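Mottram Student Robotics Club
Minutes of the Regular Meeting held 28th March

1. Call to order
The chair called the meeting to order in the Grison Room. A quorum was present. The minutes of the previous meeting were approved with one correction: the cable order was placed by the hardware team, not the software team.

2. Manipulation project
The project lead reported on the Casum project, in which members use a pair of hand-held grippers to record two-handed tabletop tasks. The current task set covers household electrical items, including a power strip with its cord and plug. The club's target for the term is 88 accepted recordings; 60 have been accepted to date. 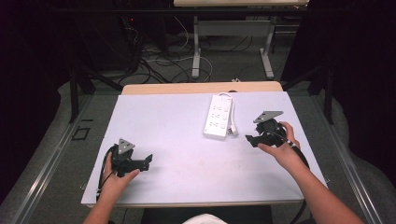

The lead asked that all operators follow the written start procedure, as recordings begun from different hand positions are taking too long to sort. It was agreed that both grippers will be held over the board before each recording begins, and that the operator will wait for a spoken signal from the person at the computer.

A member asked whether one operator could complete a full session alone. The chair ruled that sessions will continue to be run in pairs until the end of term.

3. Gripper maintenance
The hardware team reported that finger screws are to be checked before every session and the check entered in the log. Four entries were missing this month – the team leads will follow up with those concerned. Members were reminded that the fingers should be opened fully and inspected through the gripper camera view before any object is placed on the board.

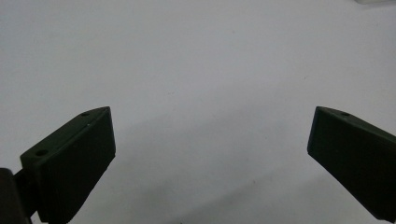 A motion to purchase one spare set of fingers from the equipment budget was made, seconded, and carried. The hardware team will obtain a price before the order is placed.

4. Suller Student Challenge
The club's entry has been accepted. The written report is limited to 21 pages and is due in April. The software team will draft the methods section. Discussion of the travel request was tabled.

5. Other business
New members must complete the safety form before handling equipment. Blank forms are in the club binder.

6. Adjournment
There being no further business, the meeting was adjourned.

Respectfully submitted,
Club Secretary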